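December 25, 2024
Zomow build notes, progression and unlock tuning

Picked up the Arkitz challenge bug again. Symptom as before: the player finishes the fourth tier of the Arkitz weapon track, the toast fires, the skin stays locked until the next full restart. Siu-fong Peng could reproduce it on the Pernisbridge map only. I now have it on Ugwu too, so the map is out as a cause.

Traced the event order with logging on. The kill counter writes to the profile at match end. The unlock check reads the cached profile, and the cache is refreshed on lobby load. If the player leaves from the scoreboard, the check runs first and sees the old value. Staying through to the lobby gives the right result every time in my runs. Moved the refresh in front of the check and added an assert on the profile revision number.

Side effect: the scoreboard exit now hitches while the profile is fetched. Visible on the low-spec machine, hard to notice on the others. Leaving it for now, but it should go async before the patch branch closes. Chak-lun Kwok has the code that does this for the store screen and says it can be lifted as is.

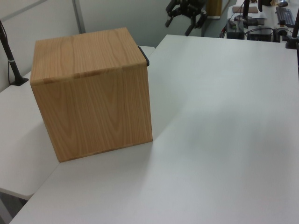 Second item, the kill requirement itself. Design wants the top tier of the track at 200 eliminations, down from the current value. The spreadsheet and the data table disagree on whether assists count. Code says no, tooltip says "eliminations or assists". I matched the code to the tooltip, pending an answer from design. Existing progress is kept. Anyone already past the new threshold should get the skin on first login after the patch. Tested with two saved profiles, one just under and one well over. Both behaved.

Bots: eliminations in private matches were still counting if the host swapped a bot team in after the countdown. The flag was read once at match creation. Now read per kill. Cost is negligible, over 34 kills in a scripted match and no change in frame time that I could separate from noise.

Not done:
- tooltip string still shows the old number in the localized builds, English is fixed
- controller focus jumps to the wrong tile after an unlock toast is dismissed
- Siu-fong's crash on rejoin, no dump yet, only the one report

Build is on the internal branch with the logging left on. Turn it off with the progression debug switch if the output gets in the way. Retest the rejoin case on Ugwu with 4 clients before touching anything else in the unlock code.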